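Week 3 – Can a machine tidy up yet?

Welcome back, everyone, and do bring last week's Jafri reading along, scribbles and all. Our topic is the humble chore: putting a can where it belongs, with cups and little bottles standing close by, which your own hand manages while you chat about dinner. 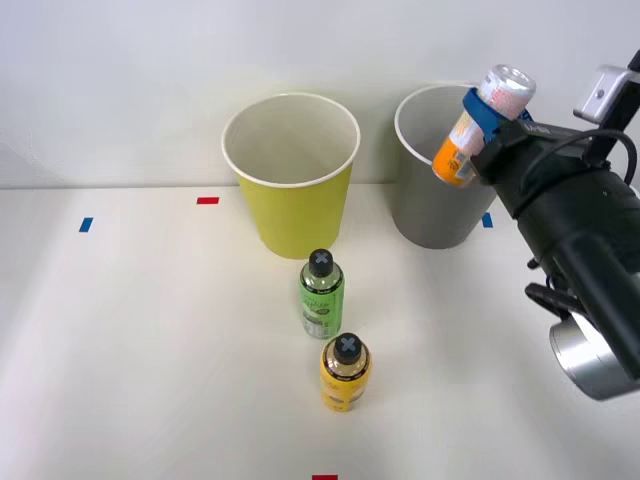 So when will a robot do all the housework? Most likely a good while from now, with single, well-rehearsed chores coming first.

For next time, please read pages 16 to 18 of the Dultton packet – slowly, if you can bear it – and jot down one chore you'd happily hand over.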